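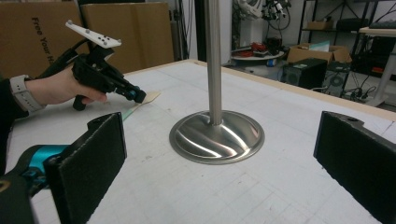
共用作業室「Foron」利用者会議 議事録

日付:2019年3月24日
場所:Foron 作業室
出席:Curus、Huerta、Jasano 各利用グループ、管理担当
記録:管理担当

議題
1. 前回の確認
2. 中央の作業台の使い方
3. 台上の小物の戻し場所
4. 段ボール箱の整理
5. 奥の棚まわり
6. 費用について
7. その他

1. 前回の確認
前回決めた予約表の書き方は、各グループとも守られている。終了時刻が空欄のままの日があったので、延長したときも書き入れること。鍵の受け渡しは現行どおりとする。

2. 中央の作業台の使い方
台の中央に立っているステンレスのポールについて、Huertaから、台の端に寄せて広く使いたいとの提案があった。Curusからは、今の位置に合わせて手順を組んでいるので動かさないでほしいとの意見が出た。Jasanoはどちらでもよいとのこと。
話し合いの結果、12月の見直しまでは中央に置いたままとする。広い面が必要なグループは、予約時に備考欄へ「台を広く使う」と記入し、管理担当に連絡する。各自の判断でポールを移動しない。
丸い台座は磨き仕上げで指の跡が目立つため、使用後に乾いた布で拭く。研磨剤の入った洗剤は使わない。布は入口の引き出しにある。
白い天面の薄い格子線は、物の位置をそろえる目安として今後も使う。線の上に油性ペンで書き込まない。印が必要なときは、はがせるテープを使い、その日のうちに取る。
縁の木の部分にテープを貼ることも控える。以前貼られたテープの糊が残っている箇所があり、管理担当が落とす。

3. 台上の小物の戻し場所
へらなど細長い道具が台に置いたままになることがある、とCurusから報告。次の予約の人が片付けている状態なので、使ったグループが戻すことを確認した。
戻し場所は入口側の引き出しの上段とする。持ち主の分かるものには、柄の端にグループ名のシールを貼る。シールのないものは共用とみなす。
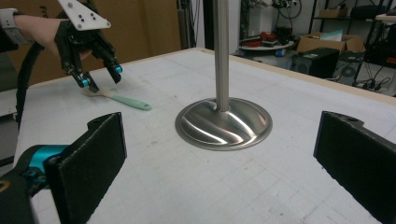
作業台中央のポールと台座。左側の台上に薄い緑の柄の道具

台の上に置いてよいものは、その時間の作業で使うものに限る。飲み物は従来どおり台に置かない。この点はJasanoから、ふた付きなら認めてほしいとの要望があったが、見送りとした。

4. 段ボール箱の整理
台の向こう側に立っている大きな段ボールについて。Huertaが、箱の送り状と中身を確認する。返送や保管に使う箱は残し、それ以外はたたんで資源回収に出す。
残す箱には、グループ名と保管期限を書いた紙を見やすい面に貼る。紙のない箱は、次回の会議の後に管理担当が処分する。
通路の幅についても話が出た。壁際に物を置くときは、台との間を140センチ空ける。巻尺は管理担当が持っている。

5. 奥の棚まわり
パソコン本体の上に、ふたの開いた段ボール箱が載っている。箱は下ろして別の場所に置くことにした。置き場所は棚の下段を候補とし、寸法を測って決める。担当はJasano。
棚の上の小さな箱は中身が分からないため、各グループで自分のものかどうか確かめる。黒い機器も同様。該当があれば連絡帳に書く。
配線は勝手に抜き差ししない。掃除で動かす必要があるときは、先に管理担当に声をかける。

6. 費用について
シール、はがせるテープ、拭き取り用の布を買い足す。上限は3,000円までとし、共用費から出す。買い出しはCurusが担当し、領収書を管理担当に渡す。
棚の追加購入の案もあったが、段ボールの整理が終わってから改めて話す。

7. その他
・床の掃き掃除は、作業の終わりに各グループで行う。台の下も含む。
・窓側の照明のひとつが点滅している。管理担当が確認する。
・予約の取り消しは、分かった時点で予約表を直す。電話連絡だけでは反映されない。
・ごみ袋の置き場所が分かりにくいとの声があり、流しの下に表示を付ける。

決定事項と担当
ポールの位置:現状のまま。12月に見直し(全グループ)
天面の糊落とし、照明の確認:管理担当
箱の送り状と中身の確認:Huerta
開いた箱の移動先の寸法測り:Jasano
消耗品の購入:Curus

次回
日程は2週間以内に予約表の欄外で調整する。議題の追加がある場合は、会議の2日前までに連絡帳へ。

以上

関連する記事
・Foron 作業室 利用のきまり
・予約表の記入方法
・前回の利用者会議 議事録
・ごみと資源の出し方(作業室版)

当サイトでは、利便性の向上のためCookieを使用しています。閲覧を続けることで、Cookieの使用に同意したものとみなします。 同意する

お問い合わせ | © Foron 作業室 | ページの先頭へ戻る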